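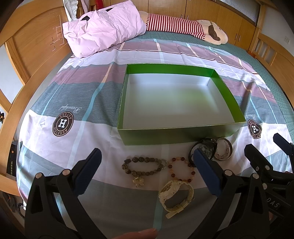

**What is the best way to keep bracelets and watches together in one box?**

Place the watches in first, along one side, and lay the bracelets flat beside them in closed loops. A shallow box with a smooth, pale interior is well suited to the purpose. Small pieces remain easy to find, and a bead or pin that has come away shows up at once against a white floor.

The guidance on this page was prepared for residents of the Ormsby and Bresteck houses and applies to everyday jewelry of modest value. Pieces that are insured separately should be stored according to the terms of the policy.

## Choosing a surface for sorting

A made bed is a good place to sort jewelry. The sheet cushions anything that is dropped, and round beads do not travel far on cloth. Pull the sheet reasonably smooth before starting, as thin rings are easily lost in a fold. A heavily patterned sheet can also hide small items, and residents who find this troublesome may lay a plain hand towel beneath the pieces.

Set the open box in the middle of the bed and arrange the items in front of it. Everything should be out and visible before anything is put in.

## Wiping each piece

Use a soft, dry cotton cloth for stone and glass beads. Water should be kept away from bracelets threaded on elastic, which weakens when it is left damp. Charms and spacer beads collect dust around the loop where they are attached; a dry, soft toothbrush will reach it.

Resin watch cases may be wiped with a cloth that has been dampened and wrung out well. Metal link bands need more attention, particularly on the underside. Dry them fully before they go into a closed box. Perfume and hand cream should be wiped off on the day they are noticed.

Decha Kaewkla, who maintains the linen and storage rooms at Ormsby, advises against paper towels on polished surfaces. Old pillowcases cut into squares are preferred and may be requested at the Stutham Street desk.

## Packing order

1. Fasten every buckle and clasp. An open buckle will scratch whatever lies next to it.
2. Put in the watches, resting on their sides, with the faces turned away from one another.
3. Add rigid bangles. A bangle may lie flat with a softer bracelet coiled inside it, provided the two do not press tightly together.
4. Lay beaded bracelets in their natural circle. Do not stretch them to fill a corner.
5. Place rings and other very small pieces in a fabric pouch, and set the pouch where it can be seen when the lid is lifted.

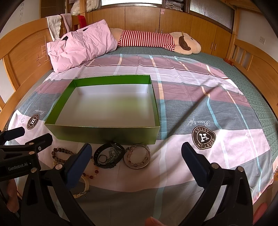 6. Cover the contents with one layer of soft cloth and close the box. If the lid has to be pressed down, remove an item and use a second box.

## Where to keep the box

A bedroom drawer or closet shelf is suitable. Bathrooms are not recommended, and neither are windowsills, where strong sun can fade some colored stones and turn cream or white straps yellow.

Watches that are not worn regularly should be taken out each October and checked for failing batteries. Replacement is best left to a repair counter. Elastic bracelets may be checked at the same time by drawing the beads apart gently and looking at the cord. Any that show fraying should be restrung before they are worn again.

Questions on this page may be addressed to Nikola Urbańczyk, Household Services, extension 1108.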